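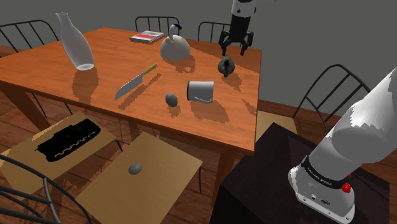 An attack surface is the sum of all points where a person without permission can try to enter a system or take data out of it. In the first week we spoke only about servers and laptops, but the same thinking is needed for every device that has a network card or a socket. Take the white arm beside the dining table: its wrist housing has small ports and connectors, and for us each port is a question. Is it enabled? Who can reach it? Does it ask for a password before it answers? Please keep these three questions, we will use them until the end of the course.

## 2.1 Making the inventory

You cannot protect a device if you do not know it exists. Our case for this unit is Kullitz, a packaging company with one plant in Stestport. Their IT office had a list of 1,659 devices. A passive scan, made during one Friday shift, found 190 more. Most of them were printers, badge readers and old test equipment, and 25 still had the factory password.

For each device write down at least:

- the owner (a person, not a department)
- firmware version and date of last update
- open network services
- physical ports, also the ones not in use
- which network segment it belongs to

Students often forget the fourth line. A USB port on the shop floor is reachable by any visitor.

## 2.2 Segmentation

Kullitz had one flat network, so a badge reader could talk to the payroll server. The new plan has separate segments, and the firewall between them denies all traffic which is not on the list. **Write the rules before you move the devices.** In Stestport they did it in the opposite order and the label printers stopped for a morning.

## Homework

Read the Talpur case, pages 1 to 6. Then make an inventory of your own home network with the table from 2.1 and mark each service you would close. Maximum 200 words of comment. Send it to Kausar Marwat before the next lab. We will start there with the Geltance scanner, so please install it at home, the download is slow in the classroom.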